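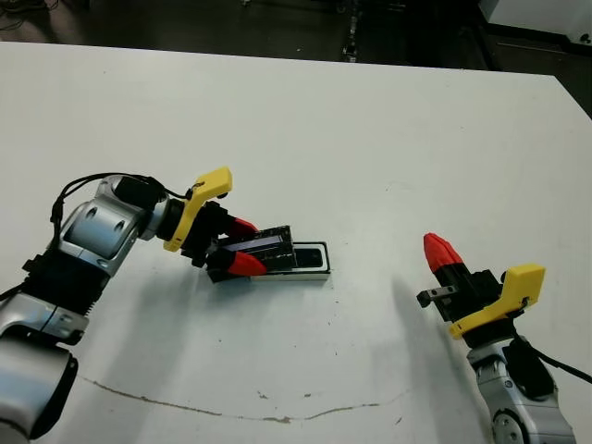
Figure 3. A black flat piece above the white tray, left end raised.

4.2 Placing the piece in the tray

The packing task has two parts that matter for this section: a flat rectangular piece with a dark, glossy face, and a shallow white tray. The piece is close to a smartphone in size and shape. The tray has a raised rim and a dark recess. We chose this pair after the January pilot, in which most of the spoiled packs came from the step where the piece goes down into the recess. Folding the outer carton, adding the leaflet and closing the flap caused little trouble and are covered in Section 4.4.

We describe the step in the terms the packers at Dagdag used. "Tipping in" means setting one end of the piece down first and lowering the other end after it. In Figure 3 the right end is the low one. "Dropping flat" means bringing the piece down level, with both ends reaching the tray together. "Sliding" means resting the piece on the rim and pushing it along until it falls into place. A fourth way, turning the tray over and pressing it onto the piece, was seen in the pilot only. We did not include it in the main count.

The packs in the main count were made up at three benches at Dagdag, all with white tops. The whole count comes to 2422 packs. Each pack was scored by one observer at the bench and looked over again at the end of the line, where the inspector did not know which way the piece had been put in. A pack was marked as spoiled if the piece stood proud of the rim, if it had to be taken out and set again, or if the glossy face carried a new scratch longer than the width of the rim. Fingerprints were noted but did not count as spoilage, as every piece is wiped later in the line anyway.

Tipping in was the most common method and gave the fewest spoiled packs. Dropping flat was fast when it went well. When it went badly the piece sat across one corner of the rim, and the packer had to lift it out by the edge. This second handling is where most of the scratches came from. Sliding left marks on the back of the piece more often than on its face. Those marks were outside our definition of spoilage, and we report them separately in the appendix.

Which end went down first made little difference overall. It did matter to the packers. Most of them always set down the end farther from the hand holding the piece, and when we asked a few of them to do it the other way they slowed down and had to look at the rim. We did not press this any further. The order was left free for the rest of the study.

The tray moved in some of the trials. A light tray on a smooth tabletop will creep when something is pushed against its rim, and the packer then has to hold it or chase it. Two kinds of tray were compared for this reason. The Belard tray has a flat underside. The Gumen tray has a shallow ring on the underside that lifts its middle clear of the table. We expected the Gumen tray to slide more, with less of it touching the surface, and it did slide more when the piece was pushed in. For tipping in there was no clear difference between the two. Putting a thin mat under the tray stopped the movement for both kinds, and the packers liked the mat less than we had hoped. Crumbs of board collected on it, and it had to be shaken out between batches.

4.3 Where the parts lie before packing

The second matter is how the parts are set out on the table. At the start of a cycle the tray is open and the piece is somewhere near it. The bench instructions at Dagdag say only that parts should be "within easy reach," and the benches differed a good deal in what that came to. Some packers kept the pieces in a short row at the left. Others took one piece at a time from a box on a side shelf and laid it down next to the tray. One bench worked with the pieces behind the trays, so that each piece had to be brought forward over the rim.

We tried three fixed layouts, each for a full shift. In the first the piece lay to the left of the tray and slightly behind it. In the second it lay directly in front. In the third it lay to the right. The tray kept its place in the middle of the table throughout. The first layout is close to the one in Figure 4, where the open white container stands near the middle with a black glossy piece farther back and to its left.

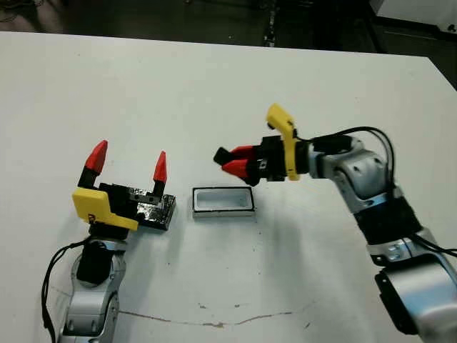 Todor Kelmendi, reading an early draft, wrote that the layout results would say more about glare than about reach. A glossy piece lying flat throws back the ceiling lights, he pointed out, and a packer who cannot see the edge of the piece will pick it up badly wherever it lies. He asked that the lamps be moved before anything was concluded.

We took up the point and repeated the first and third layouts with the lamps over the bench shifted toward the back wall. Reflections on the face of the piece were weaker but still present. Pickups with more than one attempt fell in both layouts, and they fell by more in the third. With the lamps moved, the left and right layouts could no longer be told apart on this measure. The front layout was not repeated. It had been unpopular with the packers for a separate reason — sleeves and cuffs brushed over the piece on the way to the tray — and we saw no use in keeping it.

The rim of the tray raised a related problem. On a white table, the outside of a white tray is hard to pick out at a glance. A dark line at the rim, or a dark recess inside it, gives the eye something to aim for. Plokdale supplied a batch of plain trays, white inside and out, and we ran 25 packs with each of the packers who agreed to stay on for it. They set the piece down more slowly with the plain trays, and several of them touched the tray with the other hand before placing the piece, a habit we had not noted with the dark recess. Spoilage did not rise. The extra care seems to have made up for the weaker edge, at the cost of time.

Time per pack was taken from the moment the piece left the table until it lay in the recess without being touched. The clock was stopped whenever a packer spoke to the observer. We also dropped every cycle longer than 90 seconds, all of which involved an interruption of some kind. This removed 22 cycles, most of them from one afternoon when deliveries were being brought through the packing area.

Two limits should be stated. The pieces were all of one size, and a longer piece would leave less room at the ends for tipping in. The trays were also new. Edgardo Evangelista kept a set of trays in daily use after the count had ended, and the corners of the rim on those had opened slightly, enough that a piece dropped flat would settle without help. Whether worn trays hold the piece as well in transport is a question for the drop tests in Section 5. The condition of the carton matters there too, and we treat the two together.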